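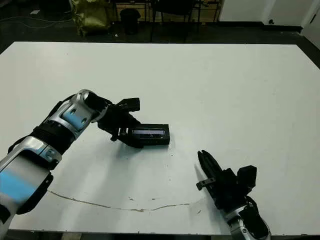 Urbridge Home Furnishings has put its Pimmont worktable on general sale after a trial run that began in July. The table is made for small workshops, packing rooms, schools and repair counters, where a surface has to be large, plain and easy to wipe down. Its white top is meant to be used hard, and after a spell of daily work it will pick up light scuffs. A small black box or case set down on it stands out clearly against the white, and the company says that was the main thing trial customers asked for. People who sort or pack small items want to find them at a glance.

Home | Products | News | Dealers | Contact

Wednesday, October 31, 2018
By Yanti Lubis, Urbridge Press Office

The Pimmont replaces the older Estico table, which Urbridge has sold for 12 years. The Estico came in gray only, and its top could not be taken off the base. On the Pimmont the top lifts off after four bolts are removed, and a worn top can be swapped for a new one without buying another base. Spare tops will be kept in stock at the Bagheri Street warehouse and can be ordered by phone or through any dealer.

During the trial, 200 tables were placed with customers who agreed to use them every working day and fill in a short form at the end of each week. Most of the comments were about the surface. Customers wanted it flat right up to the edge, with no raised lip, so that boxes and cases could be slid off onto a cart. An early version did have a lip – it was dropped before the second batch went out.

"We had a long list of extras at the start, with drawers and a power strip and a shelf for tape," said Mawuli Dogbe, product manager for worktables. "The people using it kept telling us to leave the top clear. They had their own bins and their own lamps already. What they wanted from us was a table that stayed put and was big enough."

Dogbe said the matte finish went through several changes. A glossy sample was tried first and sent back by most of the repair shops, who found that overhead lights bounced off it. The finish now on sale can be cleaned with warm water and dish soap. Urbridge advises against scouring pads and says that surface scuffs do not affect the warranty – chips and cracks should be reported to the dealer with the order number.

The Pimmont sells for $521 with the standard base. A set of two tables, with the plates needed to join them end to end, is $992. Delivery is extra and depends on distance. Assembly takes two people and the tools are in the box.

Owners of the Estico can still order feet, bolts and cross bars for that model. The Pimmont top does not fit the Estico base.

Dealers who want a floor sample should contact Yanti Lubis at the Urbridge press office. Fabric covers for both table sizes are planned, and prices for these have not been set.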